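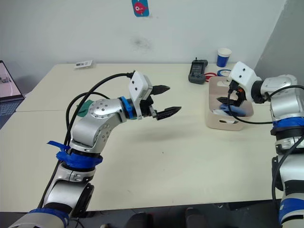

Socks again

September 28, 2018

Print this post | E-mail this post

Quick one before the weekend, I have a train in a bit and my eyes are fried. Sock week. Still sock week.

For anyone new, I spend my days at Bresus making examples. Two arms, a table, a person driving, and everything gets written down while the person drives: what the cameras see, where the joints are, how far open the grippers are. Then the learning people take the pile and train on it, and a while later they come back and tell me what was wrong with the pile. Then I make a new pile. That's the job. I like it more than I expected to.

Goal for this batch was 200 good episodes. One episode is one full go, from start pose to hands off. I'm at a number I'm not going to write here. I'll get there Monday if the left arm behaves.

The task has two halves. Half one is getting a sock out of the basket or into it. Half two is holding one by both ends and pulling it flat before it gets put down. Half one is boring in a good way. Half two is where all my bad episodes come from. I thought it'd be the other way around! Reaching into a basket looked hard on paper, with the walls and the fingers going down where you can't see the tips. But you can be sloppy with a basket. A basket forgives you. Go down, close, come up, you've got something, and if it's folded over itself who cares, it's a sock.

Stretching doesn't forgive anything. You pull a bit too much and one side pops out. Too little and it sags and there are wrinkles all over and I've told everybody wrinkles don't count. (I made that rule in a good mood. I'd like to have a word with me.)

Things I changed since the last post, in no order:

Start pose. Used to be whatever the arms were doing. Now I send both to the same place every time, grippers open, over the table. Slower. But the trainees' first second looked like noise before, and it showed in the policy, which would start every run with a little shiver like it was trying to remember something. Gone now. Mostly gone.

Slower hands. I drive too fast. Everyone who gets good at it drives too fast, you stop thinking and start flicking. A person watching the playback can't tell what you were going for, and I guess neither can the network. So now I drive like I'm showing a kid how to do it. Reach. Wait a beat. Close. Wait a beat. Lift. My episodes got longer and the learning people got happier, so ok.

No rescues. Okay this one I keep arguing about. When you fumble a grasp in the middle of an episode you can let go and try again and finish fine. Do you keep that one? I used to throw them all out. Clean data, I thought. Then the policy would miss a sock and just carry on, lifting nothing with total confidence, carrying nothing across the table, putting nothing down very gently. It had never seen anybody miss! So now I keep a fumble if the recovery is tidy and label it as a recovery. And I throw it out if I flailed. What counts as flailing is up to me and depends on whether I've had lunch, which I know is not a method.

Wait, I called this "no rescues" and then wrote that I keep rescues. The rule WAS no rescues. The new rule is some rescues. Leaving it.

Tape. There is blue tape on everything and I'm not sorry. Cables want to wander and the arms want to eat them, and tape is what we've got on the table. The loop of cable over the top of each arm still needs slack or the wrist drags, and too much slack and it hangs into the camera's view. I redid the left one on Tuesday and then redid my redo.
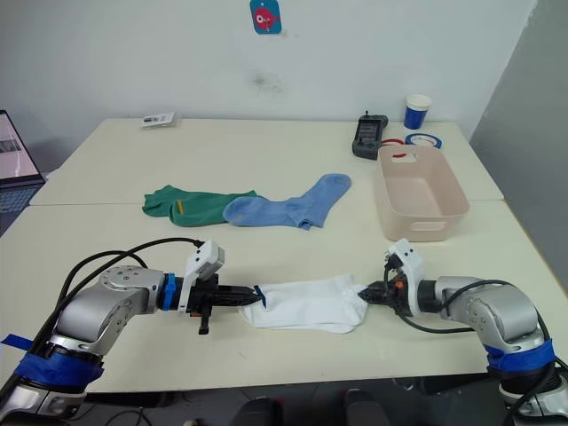

Anyway the grip points. That was the real fight this week. If you pinch right at the cuff the ribbing gives you something to hold, nice, sits well in the fingers. The toe end is slippery and has no edge, so you have to take a bigger bite and it bunches up. And then the pull isn't even, cuff side goes flat and toe side stays in a lump. I've tried going further in from the toe and then you're stretching half a sock and the tip just flops. I've tried taking the toe first and the cuff second. Better, I think? The arm that's already holding can sort of offer the other end. But my second hand then has to come in at an angle I don't love and I bump the first gripper one time in, I dunno. Too many.

What works best so far is cuff first, lay it down, slide out a little so it's half flat already, then toe, then lift both together and only THEN pull. Extra step. It feels like cheating but there's no rule that says a demo has to be elegant. It has to be the same every time, or near enough the same that there's a pattern in it.

The plain white ones are the hard ones, by the way. White sock, white table. I can find the edge with my own eyes most of the time but on the wrist view it's all one milk. The little dark blue line at the cuff saves me, I aim for that. I'm a bit worried the policy will learn to aim for the line too and then be completely lost with a sock that hasn't got one. Green is lovely. Green is so easy! I could do green all day. Light blue fine too. So naturally my numbers tell me I have done too much green and not enough white, and I know exactly why, it's that I reach for the nice one when I'm tired. Monday is white only. Writing it here so I have to.

Somebody in the comments last time asked why not a robot that already knows how to fold. Because it doesn't know how until a person shows it a boring number of times, and I'm the person. Also asked: why socks, why not shirts. We did shirts in the spring for the Pretuvix job and I will do that one as a seperate post when I've calmed down. A shirt has too many ends. A sock has two. I'll take two.

Another comment, can you do this from home. Ha. No. You want to be right there, with the stop close by and the controller where you can grab it. I've hit the stop 3 times this month and every one of those I was glad to be standing up. None of them exciting. Elbow heading for a place an elbow shouldn't go, that kind of thing.

Logging, for the two of you who care. Every episode gets a keep or a drop right away, while I still remember it. I used to leave this for the end of the day, and by then they're all one long sock. Then a one word reason on the drops. My words are: slip, bump, early, lost, me. "Early" is when I let go before it's down. "Me" is when it was nothing to do with the robot and I sneezed or looked away or whatever. There are a lot of me's on Thursday. I'd slept badly.

I also do 40 and then stop. Hard stop, get up, walk to the kitchen. I tested this on myself without meaning to, one day I just kept going and the last stretch was so bad I dropped nearly the whole run, so all that extra sitting bought me nothing at all. Now it's a block and a walk, block and a walk. Also moving the basket a little between episodes. I forget. I've put a note where I'll see it and I still forget, you stop seeing notes. If the basket's always in one place then the policy learns a place and not a basket, we found that out with the Hailu demo, where we had it on a slightly different table and it reached very nicely into the air beside the bin with everyone watching.

(That was a fun train ride home.)

What else. The Plultlow viewer is finally scrubbing without freezing, so I can look at both arms' cameras side by side and go back and forth over the moment it slips. Watching yourself fail at a sock at quarter speed is humbling. But it's where I saw the thing with the toe. I start pulling with my right before my left has closed all the way. Every single time, a tiny tug, I'd have sworn I didn't. If it's in the demos it's in the policy, so that's another thing for next week — close, wait, pull. I might say it out loud. The desk next to mine already thinks I'm odd.

If the batch is done Monday they'll train over the week and I'll get to see it try on its own, and I'll post what it does even if it's ugly. After that the plan is pairs, matching ones up, which needs it to look at more than one sock and have an opinion. I've been told December. We'll see, I've been told things before.

Questions in the comments, I do read them, I'm just slow. Especially if you do this kind of work and have a better trick for the toe end. Please. I'll take anything.

Ok train.

Print this post | E-mail this post

Contact | Copyright 2018, all rights reserved | Back to top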